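Skinner Field - Pre-Season Facility Inspection, Football
Home of the Astudside High School varsity and junior varsity teams
Inspection date: Dec 11, 2019
Inspected by: Oranuch Nilsuwan, athletic facilities
Follow-up walk: January, before winter conditioning opens

Ratings used: OK, WATCH (usable, check again in January), FIX (repair before use), CLOSED (no use until signed off).

PLAYING SURFACE

1. Turf seams, both end zones - WATCH
North end zone seam has lifted along the back line. It can be caught with a cleat if you drag your foot, but not at a normal walk. Glued and weighted on the day of the inspection. South end zone fine.

2. Turf seams, sidelines and hash marks - OK

3. Infill depth - FIX
Low between the hashes from the 30 to the 30, which is where it is low every year. Top up and drag before anyone runs on it. Infill is in the shed, left side, behind the kicking nets.

4. Drainage - WATCH
Water stood on the visitor sideline after the last home game and was still there the next morning. The grate was full of tape and leaves. Cleared. If it ponds again after a normal rain the line needs to be snaked.

5. Field length and markings - OK
Goal line to goal line measured at 100 yards. Numbers are faded on the visitor side but readable from the press box.

6. Debris, full walk - OK
Picked up two mouthguards, a chin strap snap and a lot of sunflower shells.

GOALPOSTS AND END ZONE EQUIPMENT

7. Goalpost pads - FIX
North pad is split at the bottom and the foam is taking on water. South pad is sound but the top strap is missing. Replacement pad ordered from Mivton. Do not tape the split one and call it done, we did that last season.

8. Goalpost footings and bolts - OK

9. Pylons - OK
Full set plus spares.

10. Play clocks - WATCH
South clock drops a segment when it is cold, so an 8 reads as a 6. Officials have been told before each game. Electrician to look at it in January.

SIDELINES AND TRAINING EQUIPMENT

11. Blocking sled - FIX
Weld cracked on the second arm. The sled is tagged and parked behind the fence. It stays there. Coaches have asked whether the other arms can be used in the meantime and the answer is no.

12. Tackling dummies - OK
Two have worn covers. Still safe.

13. Benches - WATCH
Home bench has a loose foot at the end nearest the 50. Tightened by hand, needs a proper bolt.

14. Down markers and chains - OK
Chain checked for length. Padding on the poles is good.

15. First aid station - FIX
AED battery good, pads in date. Splint kit was short one long leg splint. Ice chest lid does not close. Emergency action plan is posted but still shows the old gate number for the ambulance. Ambulances now come in by the Sirnine Road gate. Reprint and post in three places: station, press box, field house door.

HELMETS AND PADS

16. Helmet count and recertification - WATCH
19 helmets are due to go out for reconditioning. Boxed and labeled. They should not go back on the issue rack, even for a walk-through.

17. Shoulder pads - OK
Some straps replaced. Rivets checked on every set.

STANDS AND PRESS BOX

18. Home bleachers - WATCH
Posted capacity is 1,213. Aisle steps are sound. Handrail on the middle aisle moves a little at the top bracket.

19. Visitor bleachers - CLOSED
Posted capacity is 485. Two plank ends are loose in the top row and one cross brace is bent. Closed off with tape and a sign. No spring events on that side until the contractor signs.

20. Press box stairs - OK
New tread strips holding well.

FIELD HOUSE AND MEETING ROOM

21. Exits and lights - OK
Both exit signs lit. Emergency light over the weight room door stayed on for the full test.

22. Weight room floor - FIX
Mats have spread apart by the squat racks and left a gap wide enough to turn an ankle. Push together and tape underneath.

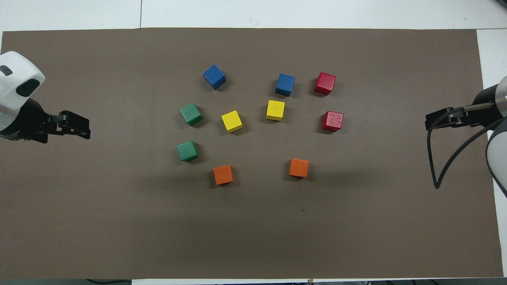
23. Play review tables - OK
Coaches run the scout team walk-through in the meeting room when lightning clears the field, so the tables get used by large groups and need to stand firm. Legs locked, no wobble, no sharp edges. Put small pieces away afterward so they do not end up on the floor.

24. Floor, meeting room - OK
Cleats off at the door. The sign is back up.

COMMENTS

The visitor bleachers and the sled are the two items that matter most. Everything marked FIX has a work order except the ice chest lid, which I will replace myself.

The gate on the east fence was unlocked when I arrived. Whoever is last out needs to check it.

Items 1, 4, 10, 13, 16 and 18 get looked at again in January. Please send me anything you notice before then, with the item number if you have it.

O. Nilsuwan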